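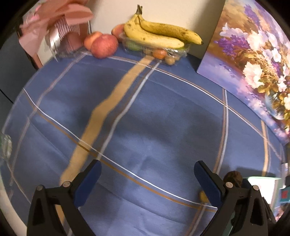
A Skirnach hand-held gripper over a table with a plaid cloth, with fruit along the far side. The fingers are open, and a walnut is partly behind the right one.

Newsroom > Product Notices > Hand-Held Grippers

Skirnach issues field correction for finger pivot screws on hand-held grippers

PETTIGREW, 2021-03-25 — Skirnach has begun a field correction covering 400 hand-held grippers of the Olance series. On affected units a pivot screw in the finger linkage can back out during extended use. When this happens the finger gains side play, the two pads no longer meet squarely, and the opening reported by the encoder differs from the true opening at the pads. In the worst case the screw leaves the linkage and the finger drops free on one side.

Olance grippers are used to record manual handling tasks on household objects. The recordings are then used to train robot arms fitted with the same fingers. Small, hard, rounded items such as nuts place the highest side load on the linkage, as contact is often made near the tip of one pad before the other.

The fault was first reported in November by a customer running long sessions with small items. The operator noticed that the right finger closed late and stopped work. Inspection found one screw turned out by more than a full thread. Skirnach has received 11 reports in total. Two involved a screw that had come out completely. No injuries have been reported. In one case the screw was recovered from a bowl of food items used in the task, and the contents of the bowl were discarded.

Cause

The screws are supplied with a dry thread-locking patch. Skirnach traced the fault to a change in the assembly sequence under which some screws were driven, removed and driven again. The patch is rated for a single installation. A screw installed twice keeps its initial torque but loses resistance to vibration and repeated reversal. On the company's test rig, correctly installed screws showed no movement after 2,000 full open-and-close cycles. Screws installed twice began to move well before that point.

"The torque check at the end of the line passed these units, and it should not have been the only check," said Fotini Tsolakis, head of product safety at Skirnach. "It reads the screw on the day of assembly. It tells us very little about the condition of the locking patch. We have added a cycling test and a witness mark on each screw head."

Actions for customers

Customers should stop using affected units until the screws have been replaced. Serial numbers ending in the letter K are affected. Units ending in any other letter were built under the earlier sequence and need no action.

Replacement kits contain a full set of pivot screws, a marking pen and a torque driver set to the correct value. Replacement takes 17 minutes per gripper with the fingers left on the body. Removed screws must not be reused. After replacement, run the zero-opening calibration before recording.

Where grippers have been used near food, count the screws on both fingers before the next session. If one is missing, clear the work surface and dispose of any open food.

Data recorded with a loose finger may contain width errors. Skirnach has released a script that compares the reported opening with the position of the finger markers and flags recordings where the two disagree. Flagged recordings should be reviewed by hand — the script does not correct them.

Robot-mounted versions of the fingers are assembled on a separate line at Zarkent and use a mechanical lock washer. They are outside the scope of this notice.

Kits are shipped free of charge, in order of request. Requests should go to the Skirnach service desk with the serial number of each unit and a delivery address.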